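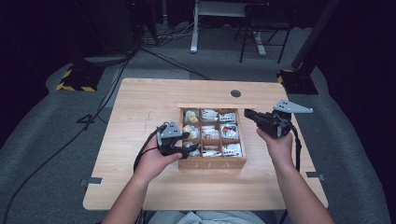 September, a little after six in the morning

Finished the Urkalska last night, or I should say early this morning, and I have been walking around the kitchen ever since with half my head still in the siege. I told myself I would stop at the end of the chapter where the bread runs out, and then of course the next one begins with the boy going over the wall in the fog, and what was I supposed to do, leave him there? It's the third of her novels I've read this year and I think it is the best, though I'd want to go back to the one about the river pilots before I swore to that in front of the group.

The thing she does so well, and I want to get this down before I lose it, is letting people in the past be bored. There is a whole stretch in the middle where the garrison at Larkitz is doing nothing but waiting for a relief column, and two of the officers fall out over a borrowed saddle, and it goes on for pages, and I was completely happy. I suppose some readers will say nothing happens. But when the fighting does come, you know every one of those men by how he complains, and when the one with the saddle doesn't come back from the gate I had to put the book down on the blanket for a minute. I had disliked him so much!

I have some quarrels with it. The daughter, Ilse, is a good deal too modern for me - she talks about what she wants out of her life in a way that I don't believe any girl in that house would have done aloud, at least not at dinner in front of the colonel. And there's a letter near the end that explains things we had all worked out a hundred pages earlier. Siu-fong will say that I always complain about the letters. She's right, I do, I complained about the letters in the last one as well. People in novels write such long ones, and with such good memories for conversation.

I should be working on my own, and that's the truth behind all this reading. Yesterday I managed 800 words, which sounds fine until I confess that I took out 500 of them before supper. I'm still stuck on the crossing. I've got my poor surveyor, Cabello, standing at the ferry landing with his instruments in a mule pack, and he has been standing there since the middle of August. He needs to be on the other side by the time the rains start or the whole second part falls over. But every time I put him on the boat he begins to think about his brother, and I can't get him to stop, and before I know it we've had four pages of childhood and the ferryman hasn't untied the rope.

Huệ read the landing chapter over the weekend and sent it back with her notes in the margins, the way I like it, in pencil. She was very kind about the weather. She was less kind about the brother. "Do we need to know this yet?" she wrote, and then a page later, "or this?" and by the bottom of the next page just a small question mark, all alone. I laughed out loud when I got to it, and then I sulked for most of an afternoon, and then I called her up and we talked for an hour and a half, partly about the chapter but mostly about her nephew's wedding and whether she can wear green. I said of course she can wear green.

Her idea, when we did get back to it, was that I should try the crossing from the ferryman's side. He has no interest in the brother whatever. He wants his fare, he's worried about the mule, and he thinks the instruments are some kind of gun. I like that very much. I am a bit nervous of it too, as I've kept so close to Cabello for 67 pages now that stepping out of his head feels like bad manners. But I could do one short chapter that way and see how it sits. If it's no good I've lost a morning.

Must also check about the mule. I have it going onto the boat quite willingly and I have a feeling that they don't. I wrote down the name of a book of muleteers' recollections that ought to help, and then I put the piece of paper somewhere sensible. It may be in the blue folder with the maps. It may be in the coat I wore to the library.

The group meets at Siu-fong's next, and we are supposed to be doing the Nindisley, which I haven't started. It's up to 1,000 pages in some editions, she told me, and mine is the fat one with small print, naturally. It follows one family of bell founders through I don't know how many generations, and there are family trees at the front, two of them, and a glossary of casting terms. I've always been weak in the face of a family tree. I go back and forth to it every time a cousin comes in and I never get up any speed. Siu-fong says to ignore it and let the names wash over me, and that by the second fire I'll know everyone. I asked how many fires there were and she wouldn't tell me.

She is a better reader of these big ones than I am. I remember when we did the novel about the tulip auctions, and I came in full of opinions about the costumes and the dialogue, and she waited until I'd finished and then asked who we all thought was telling the story. I hadn't wondered at all. I went home and read the first chapter again and there he was, the clerk, in the very first line, holding the door. I've tried to look for the person holding the door ever since. In the Urkalska I believe it's the quartermaster, though I'd like to hear what the others think before I say so. He knows a bit too much about the flour.

That reminds me that I want to copy out the paragraph where he counts the candles, as it's the sort of thing I'd love to be able to do, a plain list that somehow gets sadder as it goes along. I'll do it tonight into the back of this notebook if my hand isn't tired.

It's getting light now. I think I'll give the ferryman until ten o'clock, and then go through my coat pockets, and then I have to call Huệ back about the shoes.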